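Robótica de Manipulação — Notas da aula 6
Demonstração por teleoperação e por condução manual
Versão de 2025-01-17

1. Objetivo desta aula

Até agora programámos o braço por pontos: gravar uma posição, gravar outra, interpolar entre elas. Para tarefas com contacto este método fica logo muito comprido. Nesta aula vamos estudar como uma pessoa mostra a tarefa ao robô, e o que deve ficar registado durante a demonstração para que o treino seja possível depois.

2. Duas maneiras de demonstrar

Condução manual (em inglês, kinesthetic teaching). O operador pega no braço e leva-o pelo caminho. Os motores compensam só a gravidade. A vantagem é que se sente a força do contacto na mão. O problema é que o corpo do operador entra nas imagens, e que com dois braços ao mesmo tempo uma pessoa já fica com as mãos todas ocupadas.

Teleoperação. O operador move um braço guia, e o braço seguidor repete as posições das juntas. As imagens ficam limpas, mas perde-se o tato, a não ser que o guia tenha retorno de força. O guia Morniletti que usamos no laboratório não tem. Por isso, fechem a garra devagar e olhem para o objeto, não para a vossa mão.

3. O que se grava

Em cada instante guardamos: posição das juntas do guia (é a ação), posição das juntas do seguidor (é o estado), abertura da garra e imagens de todas as câmaras. A diferença entre guia e seguidor não é um erro de medição. Quando a garra aperta um objeto, o guia continua a fechar e o seguidor para, e esta diferença contém informação sobre a força. Quem guardar apenas o estado perde-a.

O programa Zukico escreve um ficheiro por episódio. Um episódio começa com os braços em repouso e termina quando o operador carrega no pedal.

4. Qualidade das demonstrações

No exercício Brisden do ano passado foram gravados 87 episódios, e 11 foram retirados antes do treino. As causas mais frequentes:
— pausas longas a meio do movimento (o modelo aprende a ficar parado);
— correções bruscas perto do objeto;
— objeto sempre na mesma posição inicial.

Uma hesitação curta pode ficar. Também pode ficar uma tentativa falhada, desde que o operador recupere e acabe a tarefa.

5. Trabalho para entregar

Em grupos de 2, gravem uma série de episódios com a tarefa da folha Esposito. Entreguem os ficheiros em novembro, na data indicada na página da disciplina, com uma página de comentário: que episódios retiraram e com que critério.

6. Câmara de punho

A câmara de punho anda com a garra, e assim a posição relativa entre os dedos e o objeto lê-se quase diretamente na imagem. O preço é que o fundo muda a cada movimento, e um objeto lateral sai do campo de visão com facilidade. O copo branco, no canto inferior esquerdo, já só se vê em parte, enquanto o outro braço, do lado oposto da mesa, cabe com a sua garra no alto da imagem. Calculem para que lado a garra deve rodar até o copo ficar inteiro na vista, e escrevam a resposta no comentário do grupo.
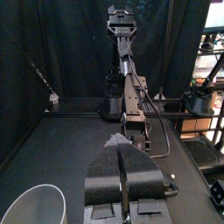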